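From: Beverley Ruawai
To: gripper-users list
Date: 23/05/2022
Subject: Re: [gripper-users] finger play after tip swap, unit 6

Hi all, quick one, I'm between runs so excuse typing.

On 23/05 Pomare wrote:
> Swapped a tip on our hand-held and now the finger wanders at the end
> of the close. Not much, but the width reading doesn't go back to the
> same number. Is it the pads or the pivots? Nosulico support says send
> the whole unit back and I'd really like not to lose it for two weeks.
> Also what are people using for a check after a repair? We just open
> and close it on the bench a few times and call it good.

Don't send it back yet. We had the same thing in April on ours, lost most of a day to it. Pivots. Two screws per finger, four in all, and if you leaned on the finger while pulling the old tip off you have probably backed one out a hair. You won't see it. You'll feel it if you hold the body still and push the finger sideways with your thumb.

What I do, in order:

Power off, fingers half open. Not closed, the screws bind and you get a false tight.

Snug all four before you tighten any of them. Small driver, two fingers on the handle, stop when it stops. Then work the finger by hand through full travel. If it drags anywhere back off that one an eighth and try again.

Threadlocker only after it moves right. Blue, tiny drop. I got this backwards the first time and had to do the whole thing over.

Then tips. Seat them all the way down before zeroing, a tip that sits proud reads just like a loose pivot and you will chase it forever.

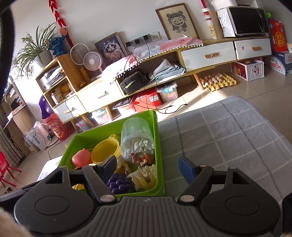
Then rezero. Fingers closed on nothing, wait for the reading to settle, save, open all the way, save, close again. If the second closed number doesn't match the first go back to the screws. Ours was at 1,284 open before the repair and came back to 1,284 after, so I was happy. Yours will be some other number, write it on tape and stick it inside the case lid. We lost our first one because it was only in somebodys notebook.

On the check — bench cycling isn't enough, it never loads the finger. I use a green bin of mixed stuff. Cotton swab jar, yellow plastic cup, toy fruit. The jar is the good test, hard and smooth and round, so if a finger has side play it should twist as you lift. Soft toys hide everything, do them last. 24 picks, then look at the closed number again. Ours held the first time, on another unit it had drifted by 13 and that was a pivot again, same finger.

Do it low down on a floor mat if you can, with the bin where you can reach into it from the front and from the side. Side reach loads the finger differently and that's where the bad one showed up for us.

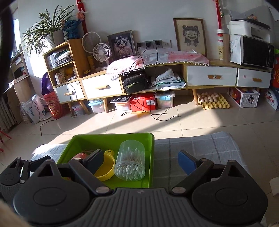

Other thing, wrist strap. Check it isnt riding up against the linkage when you tilt. We had a week of odd force readings in Wesville that was just strap. Tape the tail down.

Wipe the round hubs while you have the thing open, dry cloth, no solvent. The isopropyl we tried made the pads go tacky and they picked up lint for days. If a pad is already shiny just replace it, cleaning won't bring the grip back.

Spares — I have six sets of pivot screws here, can Fedex you one if you send me an adress off list. They are the plain silver ones that came with the kit, nothing special, but the length matters. Too long and it bottoms out and feels tight when it's not.

If it still wanders after all that then yes, send it back, it'll be the bushing and I haven't found a way to do those at home. Has anyone? Would like to hear.

Also Pomare, what firmware? The older one rounds the width and you can't see small drift at all.

Got to go, next run is waiting.

Beverley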